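Gel polish base coat peeling in one sheet after four days - is it the base or is it me?

Posted in Nails & Hands > At-home gel

Beril Güler

I've been doing my own gels since March and I keep getting the same result. Looks great for three days, then by the fourth I can feel an edge lifting on both index fingers, and after that the whole thing comes off in one piece like a sticker. Color, base, top coat, everything. My other fingers usually last a bit longer but not by much.

I'm using the Hastel rubber base, two coats of Candeo color, and the Hastel no-wipe top. The lamp is the one that came in the starter kit. I push back cuticles, buff lightly, wipe with alcohol, then go straight to base.

The shop's answer was that I need their bonder AND their dehydrator AND a "nail prep concentrate," and you'll forgive me for noticing that all of those are sold by the shop. The base says on the bottle that it lasts 21 days "on any nail." I don't believe that, but I'd settle for ten. Has anyone fixed this without buying a whole new shelf of bottles?

Plustwood

If it comes off in one sheet with the color still stuck to the base, your color and top coat are fine. The problem is between the base and the nail, and nine times out of ten that's prep. Sometimes it's the lamp. I'd be slow to blame the bottle and even slower to buy three more.

I'd try these one at a time so you know which one did it:

1. Look at your cuticle work under a bright light. Pushing back is only half the job. There's a thin clear layer of skin left on the nail plate, and gel sticks to that very nicely and then leaves with it. Scrape it off gently with the flat of the pusher, dry, before you wipe.

2. Don't soak your hands first. Lots of tutorials have you sit with your fingers in warm water to soften the cuticle. Nails take up water and swell a little, then shrink again under the gel. Do your nails dry, and not right after a shower or the dishes. And keep your hands out of soapy water that evening if you can. Hand-washing sweaters or pulling damp sheets out of the machine with brand new gels is a good way to catch a free edge, so do the laundry before you do your nails.

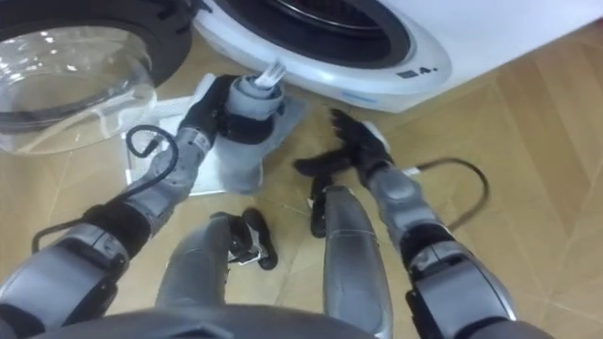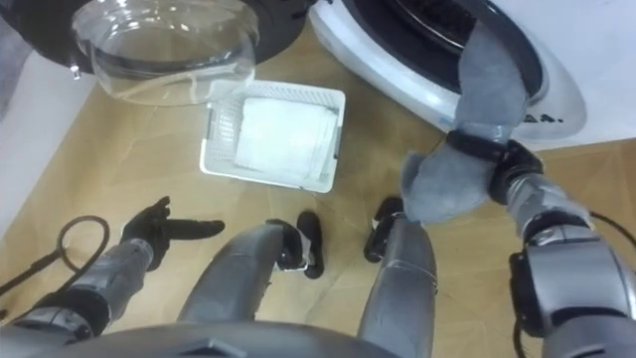
3. Cap the free edge. Run the brush along the very tip with base and again with top. Index fingers go first for most of us because that's what we poke and pry with.

4. Go thinner on the base. Rubber base is thick and people flood it. If it touches skin anywhere, even a hair, it will lift from that spot. Clean around the nail with a small brush before you cure.

5. Check the lamp. Kit lamps print all kinds of wattage on the box and I take none of it seriously. Give the base a second cycle, and do thumbs separately so they sit flat.

As for the dehydrator, the ones I've looked at are mostly solvent that evaporates, and I can't tell it apart from a good alcohol wipe. A bonder is a different thing and can help on oily nails, but I'd leave it until the rest is sorted out. If your skin ever itches or gets red around the nail, stop using gel altogether for a while and see a doctor. Don't try to push through it.

Taner Toprak

I had this and switched to Karabulut base and it stopped. No idea if it was the base. I also changed my file to a finer one the same week, so take that for what it's worth.

Beril Güler

Looked under the desk lamp like you said and yes, there was a film of skin on nearly every nail. Slightly disgusting. I've redone the left hand only - scraped, dry, thin base, capped - and left the right as it was so I can compare. Still not sold on the 21 days.

Plustwood

Good way to test it. Do the second cure on the next set, though, and don't change both things at once or you'll end up like Taner.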